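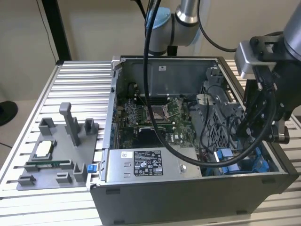
Desktop tower with the side panel off and the processor socket open, on a slotted aluminium bench.

Bench Technician, Desktop Strip-down (two posts)

October
By the Stilleck recruitment desk
3 min read

Stilleck takes in retired office computers, strips them, tests the parts and returns the usable ones to stock. The Plolwood workshop is adding two bench technicians to its day shift. Both posts are full time and permanent.

The work covers desktop towers only. Laptops and screens go to the Gyamfi site. A tower comes to the bench with its intake sheet, is laid on its side and opened. The technician then removes, in the order set out on the sheet:

- expansion cards and blanking brackets
- memory modules
- processor cooler and processor
- drives and drive cage
- power supply
- motherboard
- fans, shrouds and remaining cables

Each part is checked by eye, given a stock label and placed in the correct tray. Sockets are inspected under a magnifier for bent contacts before the load plate is closed. Boards with socket damage go to the repair shelf with a note of the position. Cables are pulled by the plug, never by the lead. Power supplies are not opened at the bench under any circumstances; they are passed to the electrical test room with their rating labels intact.

The workshop handles 200 towers a week. New starters work at a lower rate for the first 3 months, with a second technician checking finished trays.

Required:

- experience of building, repairing or dismantling desktop computers, paid or unpaid
- ability to identify common slots, sockets and connectors without a guide
- safe use of hand tools and wrist straps
- legible handwriting for fault notes
- ability to lift 20 kg and to stand for most of a shift

Useful but not required: soldering, portable appliance testing, use of a stock database. No formal qualification is needed.

Hours are 8 am to 4 pm with a half-hour unpaid lunch. Tools, overalls and safety shoes are supplied. The nearest bus stop is Rultberg Road, 800 metres from the gate.

To apply, send a CV and one page describing a machine you have taken apart, including any fault found and how you traced it. Mark it "Bench, Plolwood". Shortlisted applicants will be asked to complete a one-hour practical test on a Monday morning. Travel costs for the test are repaid on production of a ticket.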